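About Widthorpe

Widthorpe builds one product family, the Isus small-parts gripping kit, and sells the fitting and test service that goes with it. Our customers run bench-top robot arms in packing rooms, repair shops and teaching labs. Most have one arm and no automation department.

The company began as a side project at Skilwood, a machine shop that needed flat offcuts lifted from a bench without a suction cup. The first fingers were cut by hand and lasted 3 weeks. The current design has been on sale since September and is the 18th revision.

An Isus kit consists of two fingers, a mounting plate, a small wrist camera and the cable set. The fingers end in angled tips so that the camera keeps a clear view of the part until late in the approach. Jaw opening is set in software. Spare fingers are sold in pairs - we do not supply them singly, as uneven wear shifts the closing point.

Every kit order includes a pick test. The customer tells us what has to be picked up and from what surface, and we set up a bench to match. Thin, flat pieces are the hardest class. A chip lying flush on a hard top gives the tips very little edge to work with, and a veined or mottled background makes it harder for the camera to separate the part from the surface.

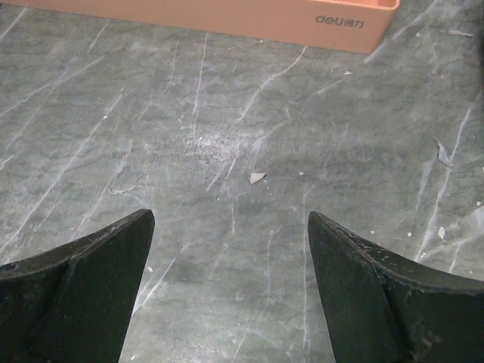

Wrist camera view: fingers open, pale fragment between the tips, deli box behind.

Results go to the customer as a table of attempts, picks and drops, with the camera recordings attached. The Siriwardena test set, our standard reference for flat parts, stands at 3,364 logged attempts. We report failed picks in the same table as good ones.

Finger coating is a wear item. We recommend checking the rims at each service and replacing the pair when bare spots reach the gripping face. Replacement requires 2 screws per finger and a recalibration run.

Widthorpe does not build arms or conveyors. For those we work to the customer's existing drawings.

Comments

benchtop_lee
Does the mounting plate fit older arms with the four-hole flange?

Widthorpe
Yes, with the adapter ring. It is listed under spares.

mk_repairs
We had the pick test done for gasket scraps. Report was clear, though the drop column was longer than I had hoped. Ordered anyway.

quietshop
Any plan for a softer tip? Ours mark painted parts.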